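Moule à cake Skelto 977 - essai après huit mois

Acheté en juillet chez Drivport, le moule Skelto 977 remplace un modèle en fer-blanc de la marque Miettinen. Acier aluminé, bords roulés, contenance suffisante pour un pâton de 977 g, ce qui explique sans doute la référence. Aucun revêtement antiadhésif.

Protocole : 5 brioches à la cannelle, même recette, même four, chaleur statique. Beurrage au pinceau, puis farine. Le démoulage est net dans quatre cas. La dernière a accroché dans un angle, à l'endroit où le sucre avait coulé.

La coloration des flancs est régulière. Le fond brunit un peu plus vite qu'avec le Miettinen - prévoir une grille placée un cran plus haut.

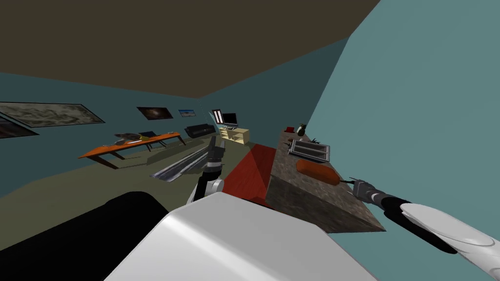
Côté entretien, le fabricant déconseille le lave-vaisselle. Un lavage à l'eau chaude suffit, avec séchage immédiat : une trace de rouille est apparue sous le bord roulé après une nuit sur l'égouttoir.

Le couvercle coulissant Nititz, vendu à part, s'adapte mais force à mi-course. À éviter pour le pain de mie.

Prix : 108 couronnes, port non compris. Le Miettinen en coûtait presque 70.

Note : 4/5

Publié le 16/03/2020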